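Automation in sock finishing: where the Vorudow line stands
Plant newsletter, 25 October 2019

The pairing and finishing area at Vorudow has been running a gripper cell beside the hand benches for 11 weeks. Questions about it have come up at most shift handovers, so this item sets out what the cell does, what it does not do, and what changes for people on the benches in November.

The cell handles single knitted pieces. Its task is to pick a piece up, hold it by one end and present it for inspection before it goes on to pairing. Knitwear is awkward material for a machine. It stretches under its own weight, it folds over on itself, and a cuff that was open a moment ago may be closed by the time the fingers arrive. The fingers are soft and yellow, with a grid of hollow cells in the face, and they are meant to grip across the rib at the cuff where the knit can take a pinch.

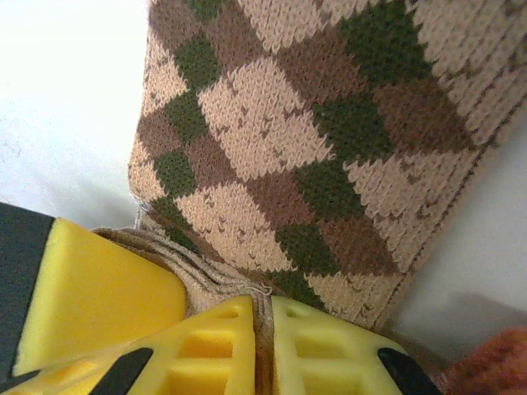 Argyle sock in tan, brown and olive, held at the ribbed cuff.

Patterned styles remain the slower part of the trial. The inspection software, supplied by Forkia, was set up on plain colours and still sends too many argyles back to the bench as suspected faults. Those returns go in the grey bins and are checked by hand in the usual way. Please do not feed them through the cell a second time.

Staffing is the subject most people ask about. The number of positions in finishing stays the same through November. The work in them does not. Three bench positions move to cell tending, which means loading, clearing dropped pieces, checking finger wear and signing the fault log. Training is 30 hours on paid time, and the grade is the same as senior bench. Anyone who would prefer to stay on hand pairing should tell their shift lead before the new roster is posted.

Piece rates are also under review. The present bonus begins at 300 pairs a shift, a figure set when each pair was turned, checked and matched by one person. It makes little sense for someone who spends half the shift clearing stoppages – a flat bonus for tenders has been proposed, and the Vasden office is expected to reply next month.

Solid-colour knits with a fine gauge are the other main group in the trial. The point to watch with these is bunching. Fabric that gathers into folds between the fingers hides part of its surface from inspection, and the tender has to judge whether to let the cycle finish or stop it and lay the piece out again.

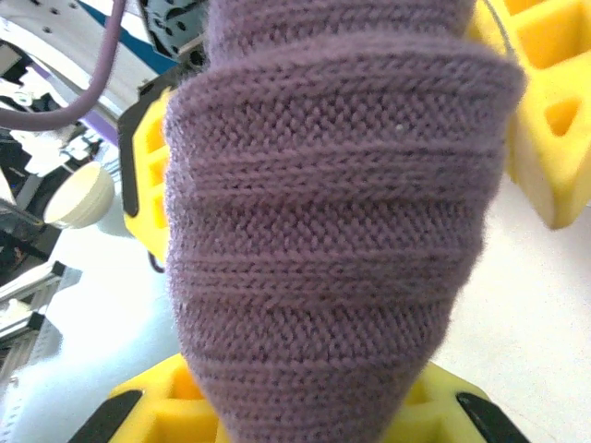 Floarea Stanciu writes that the stopping is the part that wears on her. On the bench she set her own pace and could talk to the person opposite, and at the cell she waits on the machine and then has to move quickly. She would like tenders to rotate back to hand work every second week, and she wants the fault log shortened before anybody new is trained on it.

Rotation is on the agenda for the next roster meeting. A shorter fault log is being drafted now, and comments on it can go to Oľga Charvát or in the box by the finishing office.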